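July, 7:40 am – wipe task, capture rules, second pass

Went through the reject pile with Etelka before the room filled up. 1126 clips in since we started, 890 usable, rest thrown out or parked. Biggest group by far is rule 4 (both hands visible from first touch to release), 192 clips. That's worse than last month and I think the rule is at fault, not the people. "Visible" means one thing to Thaddeus and another to Sándor. Checked 20 of each other's rejects, they disagreed on seven.

New wording, try it this week:

- wrist and at least the thumb side of each hand visible whenever that hand is touching the object
- fingers over a label are OK. Do NOT re-grip just to show the label
- no reaching across the wiping hand to grab something else

Emese wants "full hand visible at all times". Can't be done with anything you hold by squeezing, told her so. She'll put her version in writing and we compare.

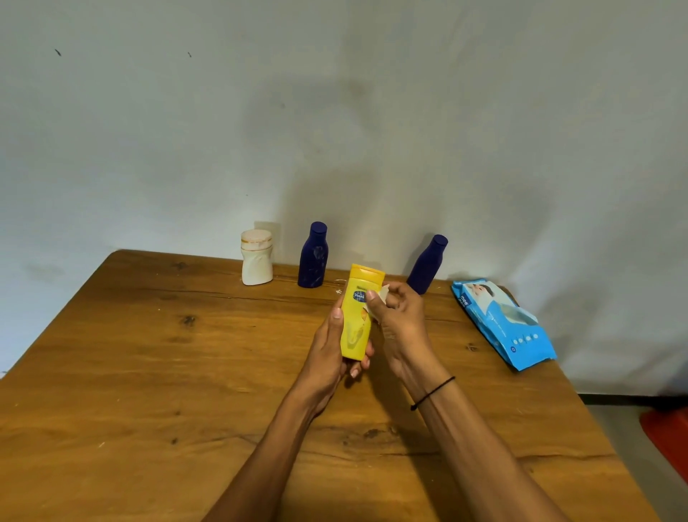 Clutter rule next. Old Felgate sheet said "clear table, target object only", and the policy trained on it fell over the first time a second bottle was near the target. So: distractors allowed, three or four, standing at the back, min one hand width from where the work happens. The yellow Vaseline bottle against two navy ones and a white jar is about the spread I want, strong color difference on the target and the two lookalikes with a gap between them. Wipes packet lies flat to the right, on the wiping-hand side, keep that. Distractors stay put for the whole set, then shuffle between sets. Write down the shuffle!! Set 271 has no layout note and I cant use it for the position split.

Wrist items. Noémi asked if hair ties, watches, bracelets have to come off. Proposal: thin plain band OK, anything shiny or dangling off. Bracelets broke the Veteck hand tracker twice. Log it in the notes column either way – "band R" is enough.

Surface: table does not have to be spotless. Don't scrub between takes, specks are fine, puddles are not. If lotion gets out, stop, dry the table, new clip.

Still open
- how long is a wipe? Barta's guide says at least two strokes over the same area, ours says nothing
- used wipe goes where, and is the drop part of the clip or a seperate one
- near-cap wiping: one label or split into cap / body
- ask Sándor for the seven disagreed clips so Pundmont can label them blind

Rule sheet v3 to Thaddeus by 4 pm, he prints it.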